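1/ I moved to Wemstead in October and I have now slept in my new flat for 15 nights. Here are my notes on sleeping in a cold country, for other people who come from a warm one.

2/ In Barredo we closed the shutters and the room was black. In Wemstead there are only thin curtains, and the street lamp stands exactly at my window. I bought a lining for 40 pounds. It was worth every penny.

3/ The heating goes off at eleven in the evening. I asked the agency if this is a fault. They answered on Monday that it is "the setting". I have learned to find the setting.

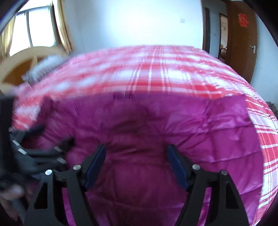
Checks and magenta. My mother would say they don't match.

4/ A word I did not know before: "tog". It says how warm a duvet is. At school we learned "nevertheless" and "whereas", but not tog.

5/ Bus 59 passes from five in the morning. The first week I woke up with every one. Now I wake up only with the first, and I use it to make tea and go back to bed.

6/ Please do not dry your washing in the bedroom with the window shut. I did it for one week and the wall behind the wardrobe became grey. I am cleaning it with vinegar.

7/ If someone knows where to find a second-hand dehumidifier between Wemstead and Cornen, please write to me. I can collect it by bus, if it is not too heavy.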